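Threads > Kitchen & House > Edvin Tveit

Print this page | E-mail this thread

Edvin Tveit
02/09/2021

Okay, thread time. We've been in the Dosdale house a month and I have finally picked a color for the kitchen cabinets. It only took 84 paint chips and one pretty big argument.

1/ I wanted green. Everybody on my feed has green. Then I taped the chips up next to the window and every single one looked like pea soup by 5 in the afternoon (January light is brutal up here).

2/ So, dark gray! My neighbor Elínborg Ásgeirsdóttir did hers in dark gray nine years ago and they still look great. She says to go one shade lighter than you think you want. I did not listen the first time.

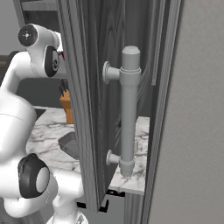

3/ Handles next. I like a plain bar, nothing fancy, something you can grab with wet hands. Knobs catch on my sweater pockets. I've ripped two sweaters and I'm done with knobs forever.

4/ Do the prep, people!! Wash, sand, wash again, let it dry overnight. I skipped the second wash on the pantry door and the paint peeled right off with the tape. That was a fun Saturday-type mood on a work night.

5/ Price check: Brarnley wanted a fortune to spray everything. I'm doing it myself with a foam roller and 6 quarts from the paint counter at Briem. My back hurts but my wallet is fine.

6/ Still stuck on the wall color. Warm white or a really pale yellow? Tell me what you've got in your kitchen, I'm reading all the replies tonight.

We use cookies to remember your settings. Accept | Manage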